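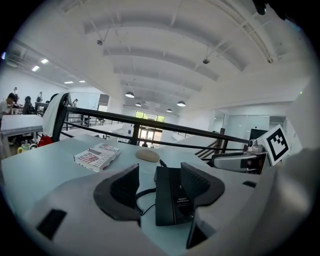 The hand-held gripper at the table, black coiled cord and all. Vistitz open day.

Show us the boring part
Opinion, by Adaeze Bako
5 Oct 2020

Went to the Vistitz open day in July. Been meaning to write it up ever since, and now there's a second one coming, so quickly, before I lose my notes.

I liked it. Saying that first, as the rest will sound like complaining.

You came in, got a sticker, and stood near a table. On the table, stuff. What looked like a desk phone with a coiled cord, a box, a square board with one of those black-and-white markers on it. And people squeezing things with a gripper they held in their own hands. No arm. No robot, not in the sense my nephew meant when he begged to come along. A person does the job with a pair of plastic-looking fingers, a camera watches, and the recording goes off to train a machine that might someday do it alone.

That was the demo. The man next to me waited two minutes and said "so when does it start." It had started.

Now my opinion, which is what I'm paid for (barely). This was the best robot demo I've been to, and Vistitz was embarassed by it. You could tell. The handout had a glossy robot on the front. The talk, by Rajitha Debnath, spent one slide on the hand-held work and the rest on warehouses, kitchens, hospitals, the usual parade. Good speaker. Wrong slides, if you ask me.

Because the slow part is the part we don't get to see. Every video anyone sends me is a finished machine folding a finished towel, sped up, music on it. You watch that and you think one of two things – it's all solved, or it's all fake. Neither helps when your town is deciding whether to give a company like this cheap rent. Ours is.

Whereas you stand at a table and watch somebody try to pick up a phone with two fingers. And you get it. The cord is the problem! A stiff box you can grab any old way. A cord has opinions. Lift the phone and the cord has to go somewhere, and you, a human with decades of practice, don't think about it for a second. Somebody has to show that to the machine over and over. Moushumi Dewan, who was running the table, told me the project is called Beka and that they had 2586 recordings of the phone task alone. She thought they needed more. I asked how many more and she laughed, then said she wasn't joking, she just didn't know.

I trust that answer more than I trust all the warehouse slides.

I got a go. 18 tries, my nephew kept the tally, and I won't say how many he called good. It is hard on the wrist. Your own fingers are in charge but they can't feel anything, like eating with somebody else's chopsticks in mittens. After the fourth or fifth I'd stopped chatting. By the end I was annoyed at the phone.

So, the wrist. This is the thing I'd push Vistitz on. That's work. Real work, all day, and as far as I could find out the people doing it come through an agency called Sudano on short contracts. Not a word of that in the talk. When we argue about robots and jobs it's always the jobs that go. Fine, argue that. But there is a job right there at the table, people bent over doing careful, repetitive things with their hands so a machine can learn it, and what does it pay, and do they get breaks, and does it last longer than a summer? I asked at the front. Was told someone would email. Someone has not emailed.

Shanthi Majumder, who edits this page and has to put up with me, says I'm being unfair, an open day is advertising and you don't go to advertising for the pay scale. Maybe. But if they're asking for the lease on the Barua building with public money behind it then I think I can ask at the front desk.

What I'd want from the next one. Fewer slides. Four tables instead of one, so people aren't three deep. Put the bad recordings up on a screen, the dropped ones, the tangled ones, and let somebody like Dewan talk over them. Have the folks who do the sorting and grabbing all day take questions, with the boss out of the room for a bit. Chairs. And kids should get more turns than columnists, my nephew had two and was better than me both times.

Would I go agian? Yes, and I've signed up. If you pay taxes here you should probably go too, and bring the pay question with you in case mine is still sitting in somebody's inbox.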